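Progress report to the Jayasinghe Fund
Project: Repair and reuse of household goods, Tevden district
Prepared by: Hidayat team office, for Anwara Begum, grants manager
14 July 2023

Dear Ms. Begum,

I am sending you the second report on the repair and reuse project. It covers the spring months and the first part of the summer. Our bookkeeper will send the financial table separately, in the format that you asked for after the first report.

Work done in this period

The repair room in Bunitz Street is open on 2 afternoons a week, as we planned in the application. People bring mostly lamps, kettles, radios, chairs and bicycles. In the spring we had also many garden tools, which we did not expect, and we had to buy a second grinding wheel for them. The cost is under the line "small equipment" and it is within the budget.

The opening of the second room, in the old post office at Skilisier, is delayed. The owner agreed to the rent already in winter, but the electrical inspection found that the wiring in the back part is too old for our use. The owner has accepted to pay for the new wiring. We pay only for the extra sockets. The electrician has given us a date in August, and we would like to open right after he finishes. I ask you to accept this change in the schedule. The end date of the project stays the same.

We held 7 evening courses. The course on sewing and mending was full each time and we had to keep a waiting list. The course on small electrical repairs was less popular than we hoped. Several people told us that they were afraid to come because they know nothing about electricity. We have changed the title from "Electrical repair, level one" to "Fix your own lamp", and the last course had more participants. In the autumn we will use simple titles for all the courses.

Storage and sorting

In the first report I wrote that small parts were a problem for us. Donated screws, hinges, plugs and switches arrived in mixed boxes and the repairers lost much time with searching. We have now written a short sorting guide of one page. It says what we keep, what goes to metal recycling, and what we cannot accept at all, for example old batteries with damage.

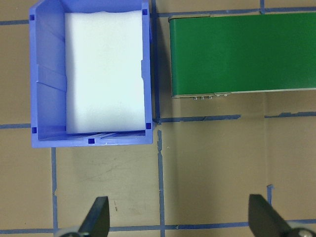

The guide is in three languages, and we correct it when somebody finds a mistake. The most difficult question was how many groups to have. Our first version had too many, and new helpers put things in the wrong group or asked for help with every piece. The present version has fewer groups and works better, although the plugs and adapters are still a subject of discussion among the repairers.

We also stopped to accept donations by mail. The postage was sometimes paid by us, and most of the parcels had things that we could not use.

Budget

From the equipment line we have 3,000 dollars left. Most of it is reserved for the workbenches and lights in Skilisier. I would like to move 500 dollars from travel to printing. We travel less than we planned, and the sorting guide and the course leaflets must be printed again. Please tell me if a written request on your form is necessary for this change, or if this report is enough.

Staff

Hidamreza was misspelled in the staff list of the first report. The correct name of our workshop leader is Hamidreza Fallahi. His contract continues without change. The part-time post for course planning was empty for some weeks in the spring, and during this time he did also this work. The post is now filled, and the unused salary is shown in the financial table.

Difficulties

The waiting time for bicycle repair is too long. We have only one person who can work on gears and brakes with enough experience. We have asked the bicycle shop in Tevden if they can lend us a mechanic for one afternoon a month. They have not answered yet, and I will write to them again.

Next steps

Before the next report we plan to open the Skilisier room, print the leaflets and start the autumn courses. If you wish to visit us, a day when the repair room is open would be best, so that you can speak with the people who use it.

With kind regards,
Project coordinator, Tevden Repair and Reuse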